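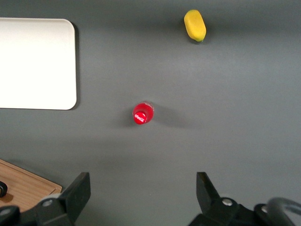

Figure 5. Wrist camera view at the start of an episode in the Misbridge set. The tray, the fruit, the bottle and the cutting board are spaced far apart on the gray table.

3.2 Collecting the demonstrations

All demonstrations were gathered by teleoperation at our Misbridge lab, with a second, smaller batch recorded on a matching arm in Trindasville. An operator drives the arm with the Wevell hand controller while we log joint positions, gripper opening and the wrist camera stream. The final set holds 509 episodes, and we are very happy with how much variety they carry for such a modest number!

Each episode begins from a fresh layout. We draw object positions from the Kokkinos layout generator, which tends to leave wide gaps between items, as in Figure 5. Early on we worried that such sparse tables would be too easy. They taught the policy a great deal about reaching, though, and it was exciting to watch the approach paths get smoother from one training run to the next.

The wrist view has its own quirks, and we kept them in the data on purpose. Large items are often only partly visible: in Figure 5 the white tray and the wooden board both run out of view on the left. A bottle seen nearly from the top shows mostly its cap and shoulder, which looks quite unlike the side views found in common image sets. Shadows also matter. The red bottle in the figure throws two of them, in different directions, and our first grasp detector loved to mistake dark patches like these for objects. Adding 24 episodes with the lamps moved fixed most of those errors.

Operators could discard an attempt right after recording it. We removed 71 attempts this way, mainly for dropped items or a stalled controller, and these are not part of the 509. Slow or hesitant grasps stayed in. We found the small corrections an operator makes just before closing the fingers to be some of the most useful moments in the whole set, and Section 4 looks at them more closely.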